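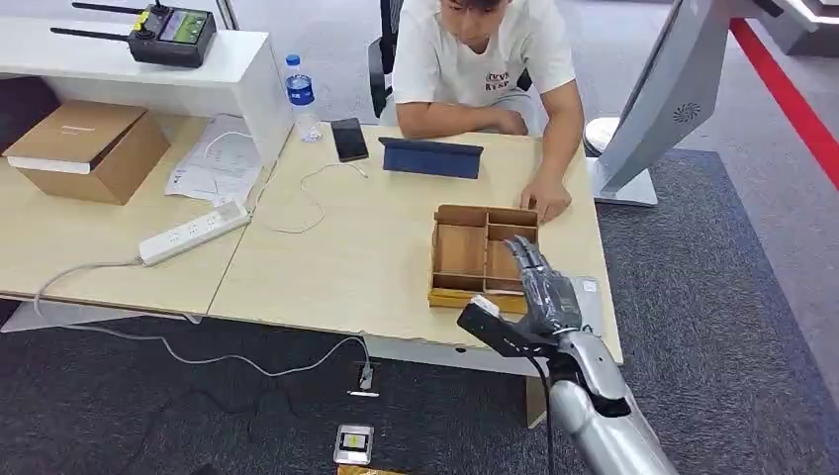
Damián Escobedo

Desk tray question for the tidy people on here. My brother gave me one of those thin wooden trays with the compartments, one bigger section on the left and little ones on the right, and I can't work out where it should live or what should go in it. Right now it's near the right-center of my desk and I keep reaching over it.

The rest of the desk is the usual mess: phone, water bottle, my tablet cover standing up like a tent, and a power strip lying across the left side with a thin white cable looping all over the place. Plus papers I should have thrown out in October. The outlet is in the floor under the desk, so the gray cord has to go off the left edge and down to the carpet whatever I do.

Do I put the tray on the left with the cables, or leave it and move everything else? And has anyone stuck a power strip underneath a desk without it falling down? Flillia sells a cable basket that clamps on, but they want $104 for it and that seems like a lot for a basket!

Edgardo Tiongson

Leave the tray where it is and pull it forward a bit, so your hand lands in it instead of going over. I had mine at the back for ages and it just filled up with dead batteries. Big section for the stuff you grab every day (charger, earbuds, sticky notes), small ones for paper clips and keys and so on. If something hasn't been touched in a month it goes in a drawer.

For the power strip, don't spend $104, wow. Flip it over and see if there are two keyhole slots on the back. If there are, two short screws into the underside of the desk and you're done. Measure how thick the top is first, please. I went straight through mine and there's still a bump by my mousepad. Your cord already drops on the left, so mount it on that side and leave some slack for the floor box.

Then coil up the white cable and put a twist tie on it. Five minutes, tops.

brusia107

throw the papers out first lol, then see if you still need to move anything

Aguirre

Second the screws. I tried the sticky strips and mine came down at two in the morning, scared the life out of the dog. If it's a rented desk or a work one, ask before you drill.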